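Kazmi Storage Hall, walk-round inspection, lower level
Fri 29 November. Checked by: Danish Gondal

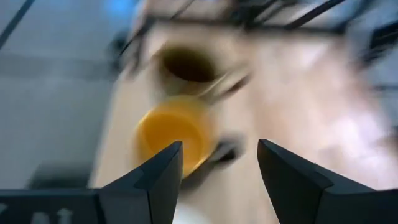 I started at the loading side and went clockwise, same as in the last round. Items with "open" must be closed before the January round.

1. Exit doors open fully from inside: OK. Door B is heavy, but one person can push it.
2. Exit signs lit: OK, except the sign by the wash room. Open. Electrician is informed.
3. Fire extinguishers, seal and date: OK. The one next to the Andov shelving was hanging too low, I moved it to the upper hook.
4. Walkways free: Not OK at first visit. Two pallets stood inside the yellow line. They were moved while I was waiting. Please remind the late shift.
5. Shelf load plates readable: Partly. Row 4 plate says 2,000 kg, but the list in the office says 3,000 kg. Until Norar confirms in writing, use the lower number. Open.
6. Shelf legs and floor bolts: OK. Small scratch on the leg at row 2, no bend. I marked it with chalk to compare next time.
7. Ladder, tag no. 342: Rubber foot is worn on the left side. Taken out of use and locked away. Open, new foot ordered from Flunell.
8. First aid box: Plasters almost finished, eye wash in date. Refill plasters.
9. Main electrical panel: Door closes, key is in place. Keep 50 inches free in front of it, also for brooms.
10. Floor drains: Not checked, the cover key was missing. Open.

Comment from the shift: the light switch near Door B is difficult to find in the evening. I agree with this and added it to the repair list.

Signed copy is in the blue folder in the office.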